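Waaka Club Gripper Kit - three-finger, wrist mount

Back in stock for the fall clubs. Same kit as last season with the new finger joints, so if you bought the early one you only need the joint pack, not the whole thing.

What it's for: school and college robotics clubs that already have an arm and want a hand on it that students can take apart. Built for the Prosovden floor challenge but plenty of clubs just use it for class.

In the box
Three fingers, black, rounded tips
Wrist plate and ring
Joint bolts, plus spares (you will lose some)
Cable, 70 inches
Hex keys, 2 sizes
Printed build guide. The PDF is newer, use that one

Weight limit is 62 grams per finger at full reach. Please don't test it with a water bottle, we get that email every year.

Fit
Bolts straight on to the Andberg arm. For the Dritanus you need the adapter plate, sold seperately. Anything else - send us a photo of the wrist and the hole spacing before you order.

Build time is one long club session if the arm is already running. Two if it isn't. Jarrah Hoani wrote the lesson notes and they're split so one group can do fingers while the other does wiring.

Setting up a practice floor
Low carpet is fine. Yellow tape for the corners, press it down hard or wheels catch the edge. Start with the fingers partly closed and the arm up, then drive the open and close from the laptop before you put any object down. Get that boring part right first. 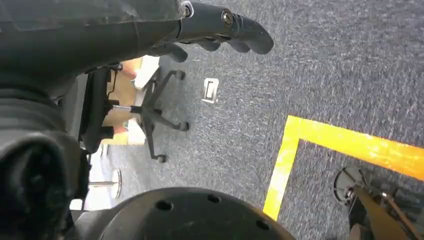 Then go to soft stuff. Foam blocks, socks, rolled up paper. Hard objects last, and turn the grip force down for them. If a finger sticks half way, back the joint bolt off a quarter turn and try agian.

Price is $200 per kit for registered clubs. School purchase orders OK, put the club name on it. Joint packs ship free with any kit.

Next batch is November, so order from this one if your team is competing before then. Questions about fit or class sets go to Lachlan Hinds, use the contact form and put GRIPPER in the subject line.

Page updated 2026-09-16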